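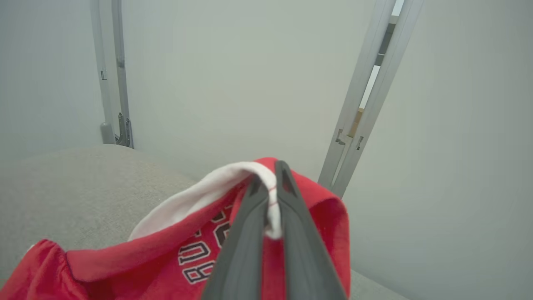
Figure 2. Red garment with a white edge and red stitching.

4.2 Why people hang on to team colors

I went into the Utville interviews expecting to hear about matches. What I got was laundry! We asked 9 former members of the Rennie supporters' club why they still kept their old club clothes, and most of them got to washing and fading well before they got to any score. Red came up constantly – how it bleeds, how it dulls, how a faded one earns you more respect in the stands than a new one.

I'd coded all this as "care" at first, then split the code in June when I saw that people were talking about age and rank (who had been there longest) as much as about cleaning.

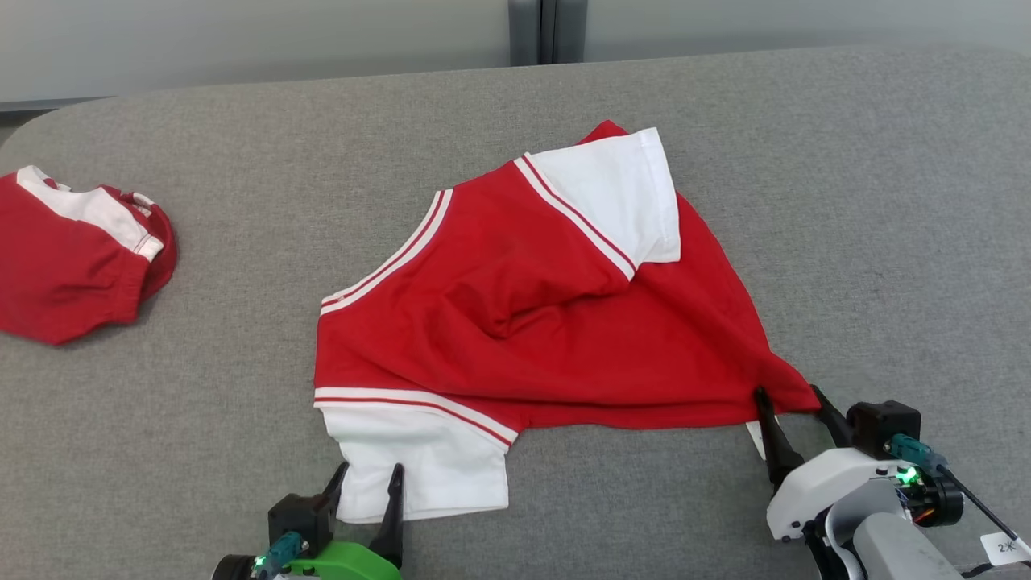 Innes Niven read a draft of this section and told me I'd made too much of rank, and that plenty of fans keep a shirt simply out of habit. I think that's fair for the younger group, and I've softened the claim there. The older fans were pretty clear, though – two of them used the word "seniority" before I did.
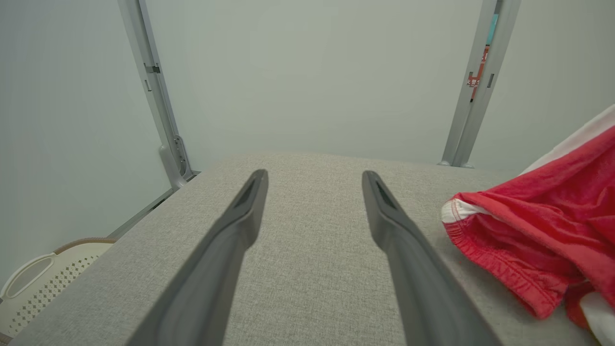 Figure 3. Red garment on a light gray fabric surface.

Section 4.3 takes up the fans who gave their clothes away, which was a much harder conversation to get started.

8 shares | 2 comments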